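Call for participants: cooks, bakers and home kitchen people wanted for Bodin share kitchen trial

Posted Nov 21, 2018 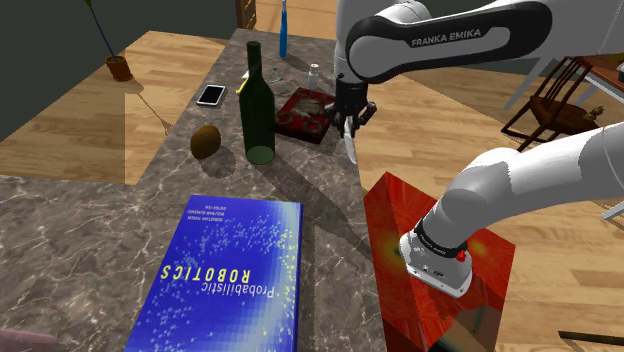

Ok so quick version first because I know most of you are reading this on your phone between shifts. We want 25 people to join the second round at Bodin. Starts in the new year, runs to the end of May. You cook, bake, pickle, whatever it is you do, in a proper registered kitchen, at a rate you can afford, and in return you keep a diary and turn up to the monthly catch-up. That's it really.

Longer version follows. Please read it before emailing, most of the questions I got last round were already answered on the page.

What is it

Bodin is a shared commercial kitchen down the lane behind the old Stonuvik hardware store. If you've been to the Saturday market you have walked past it. Green roller door, bins out the front. Four cooking bays, one cool room, one dry store, a wash-up area that is better than it was. We run it as a not-for-profit, and this trial is how we work out what to charge, what hours to open and what gear to buy next. Round one was small and a bit of a scramble. Learned heaps. Round two we want to do properly.

Who we're after

Anyone making food at home who wants to sell it and has got stuck at the kitchen part. Jam and chutney people. Cake people. Dumplings, samosas, pies, sausage rolls. Someone doing fermented stuff would be great, we had two last time and both moved away. Pet treats no sorry, council won't let us mix the two.

You don't need a business yet. You don't need an ABN on the day you apply but you will need one before your first sale. You do not need to be a trained chef, hardly anyone in round one was.

Already trading? Also fine. We've kept some spots for people who have a stall or a few cafe customers and have run out of oven at home.

Please apply if English isn't your first language. Apply in whatever you're comfortable writing, Raluca reads Romanian and Italian and for anything else we'll find someone. Under 18s need a parent or guardian in the building the whole session, not dropping you off and going to the shops.

What you get

- 90 hours of bay time across the trial, booked in blocks of 4 hours
- A shelf in the dry store and a tub in the cool room. Tub is not huge
- Food safety supervisor course paid for, if you haven't got the certificate already
- Help with council registration, which is a slog the first time
- Label check. Allergens, best before, the lot
- A turn on the shared market table
- Use of everything in the building that isn't marked with somebody's name

What it costs

$205 flat, for the whole trial. Covers your hours, gas, power, cleaning products. Doesn't cover ingredients, packaging or your own insurance. If $205 is a problem say so on the form, there's a box, tick it and we'll work something out. You won't be asked for a payslip or a sob story.

There's a bond on the key fob as well. You get it back when we get the fob back. Three people still have fobs from last time, you know who you are.

What we want from you

Use your hours. Biggest problem last round. People booked Friday nights, didn't turn up, and the bay sat there dark while somebody else was on the waiting list. Two no-shows without a message and your bookings go back in the pool. Message is fine. Sick kids, car trouble, just tired, all fine, just message.

Fill in the diary. One page per session. What you made, how long it took, what you were waiting on, what broke, what you ended up throwing out. We read them all. The second sink came straight out of the diaries, and so did the new bay lights.

Come to the monthly catch-up. Monday evening, an hour and a bit, soup provided. If you work Mondays put that on the form and we'll ring you instead.

Clean down properly. There's a sheet on the wall in each bay. Benches, splashback, floor, drain, handles. The handles get forgotten. Next person should be able to walk in and start.

Let us use your numbers. No names, no recipes. Only stuff like hours used and batches made. It goes into a report for the people who lease us the building and it'll be on our site for anybody to read.

Gear list

People always ask so. Two combi ovens, one deck oven (slow to heat, be patient), six burner gas cooktop in each of bays 1 and 2, induction in 3 and 4. Big mixer and small mixer. Bratt pan. Vacuum sealer. Prekix label printer, which jams if you look at it wrong, instructions taped to the lid. Scales, trays, racks, stockpots. Bring your own knives and your own tea towels. Bring closed shoes!! We will send you home in thongs.

No deep fryer. We looked into it and the exhaust isn't up to it. Please don't bring one in, even a little one.

No dedicated gluten free bay either. We can put you on first thing after a deep clean but we can't promise no traces and neither can your label. If you're cooking for coeliacs this probably isn't the kitchen for you yet and I'd rather say that now.

Hours

Early: 5 am to 9 am, mostly bakers
Mid: 9.30 to 1.30
Arvo: 2 to 6
Evening: 6.30 to 10.30

Seven days except public holidays. Noise rules after 9 at night becuase of the flats upstairs, so no mixer on high and no radio out the back. Bookings go through Flilleo, the online calendar thing. You get a login once you're in. It's clunky but it works on a phone. Evenings and Saturday mornings go first so have a second choice ready.

Access

Level entry from the lane, no step. Accessible toilet. Bay 3 has a bench that goes up and down. The cool room door is heavy, so if that's an issue tell us and we'll sort your tub somewhere else. Loading zone out front is 15 minutes and they do check. Nearest bus stop is on the corner. Bikes can come inside, lean them in the hallway and not against the fire hose.

How to apply

Fill in the form at the front desk or ask us to email it. It's two pages. It asks

what you make
who you'd like to sell it to, or who you already sell to
how many hours a week you think you'd really use
which times suit and which are no good
anything we should know, allergies, access, kids, whatever

You don't need a business plan. Please don't send one, somebody sent forty pages last time and it was lovely but I never got to the end of it. A photo of what you make is nice if you've got one. Don't drop off samples before the visit, they sit at the desk all weekend and then it's sad.

Forms close the second Friday in December, 5 pm. Late ones go on the waiting list, and the waiting list does move, so still send it.

What happens then

We read everything. We ring a shortlist and ask you in for a look around, half an hour, have a poke in the cupboards, ask whatever you like. It isn't an interview and you won't be cooking for anyone. We're trying for a mix of foods and a mix of times, so if nine cake people all want Saturday morning most of them will miss out, and it's no comment on the cake. Everyone hears back before Christmas, yes or no.

If you're in there's an induction in January. It's compulsory. Fire exits, gas shut-off, how the alarm works, where the first aid kit is, how to un-jam the printer. Two sessions to choose from, one daytime and one evening. Can't book a bay until you've done it.

A few things that came up last time

Can I share my spot with a mate? Yes, two names to a spot, both do the induction. Same hours between you.

Can I bring my kids? In the front room with another adult, yes. In the bays, no.

Can I store stuff between sessions? Your shelf and your tub. Date it and put your name on it. Undated food gets binned Sunday night.

Can I run a class? Not in this round.

Do I own my recipes? Yes, of course. We don't want them, diary asks for what you made and not how.

What if I drop out? Tell us. Part refund up to the halfway mark, nothing after that. No hard feelings.

Is there parking? No. Well, the loading zone. See above.

Also looking for

One person to do the Sunday cool room check, paid, two hours a week at the casual rate. Temps, dates, wipe down, chuck out. Would suit someone already coming in for a booking. Mention it on your form or come and ask. You'll need to be able to lift a full tub and not mind the cold.

Questions to Raluca Chiriac, kitchen coordinator, at the Bodin front desk. I'm in Tuesday to Friday from 10. Ring or call in, email is slow this time of year sorry. If the roller door's down knock on the side one, the bell is broken.

Please pass this on, specially to the aunties and uncles who cook for everyone and never think these things are meant for them. Print it out and stick it on the fridge at work if you like. Forms are in the blue tray.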